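Flurell Laundry and Folding Service: Frequently Asked Questions

Ordering and drop-off

What do you accept for wash and fold?
Everyday clothing, towels, bed linen and table linen that can be machine washed and tumble dried. Items labeled dry clean only are returned unwashed in a separate bag. Leather, fur and anything with a wired or battery-powered part is not accepted.

Is there a minimum order?
Yes. The minimum is 5 pounds, weighed dry at the counter. Orders under the minimum are charged at the minimum rate.

Can I use my own bag?
Yes, if it closes. Bags without a drawstring or zipper are swapped for a Harb bag at drop-off. The deposit on the Harb bag is refunded when the bag comes back.

How are orders kept separate?
Each order gets one numbered tag, which stays with it from weighing to pickup. Two orders are never combined in one machine, even if they belong to the same household.

Where do I drop off after hours?
The Jonside counter has a locker wall that takes orders until 10 p.m. Orders left after 4 p.m. are weighed the next morning, and turnaround is counted from that time.

Washing and drying

What temperature do you use?
Cold for darks and brights, warm for whites and towels. Hot is used on request only. If the care label gives a lower limit than the order form, the care label is followed.

Which detergent do you use?
Skekum unscented liquid. Customers may supply their own in a sealed container labeled with the order name. Fabric softener is off by default and is never used on towels.

Will fuzzy or brushed fabrics pill?
Some pilling is normal on brushed cotton, fleece and similar fabrics, and friction in the drum adds to it. Turning the garment inside out before drop-off reduces wear on the outer face. We do not shave or comb pilled fabric.

Do you check pockets?
Pockets are checked once before washing. Items found are bagged and returned with the order. We are not liable for damage caused by items that were missed.

Folding

What is the standard fold for a T-shirt?
A rectangular file fold, suitable for a drawer or a shelf:
1. Lay the shirt face down on a clean table, collar away from you.
2. Smooth from the center toward the side seams. Pull the hem square.
3. Fold one side in to the middle of the shoulder. Turn the sleeve back so that it lies inside the folded edge.
4. Repeat on the other side. The two long edges should be parallel.
5. Bring the hem up to just below the collar, then fold in half again.

Finished width is set by the folding guide and does not change with shirt size. Extra-large shirts come out thicker.

Can I ask for a different fold?
Yes. The order form lists flat fold, file fold and roll. A choice applies to all T-shirts in the order. Mixed instructions within one garment type are not supported.

Why does the shirt have to be flat first?
A crease under the first fold is pressed in by every later fold. Soft knits show this most at the sleeve and the collar, where the fabric doubles over. Smoothing by hand is enough for most shirts. We do not iron wash and fold orders.
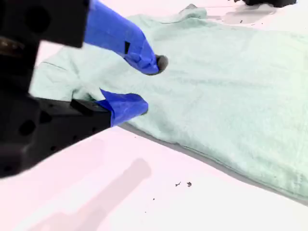

How are sweatshirts and hooded tops folded?
The same way, with one fold fewer. The hood is laid flat over the back before the sides are brought in.

Do you fold underwear and socks?
Socks are paired and folded once. They are not balled, which stretches the cuff. Underwear is stacked flat unless the form says otherwise.

Pickup and problems

How long does an order take?
Standard turnaround is 2 working days. Large orders of bed linen may take one day longer.

How many orders do you handle?
The service completed 3,061 orders last year. March is the busiest month, and locker space may be limited then.

What if something is missing or damaged?
Keep the tag and report the problem within 16 days of pickup. Claims are handled by Maya Masri at the Jonside counter. Bring the garment if it is damaged. Claims without a tag number take longer to trace.

Who do I contact about business accounts?
Evander Tennant. State the expected weekly weight and the garment types in your first message.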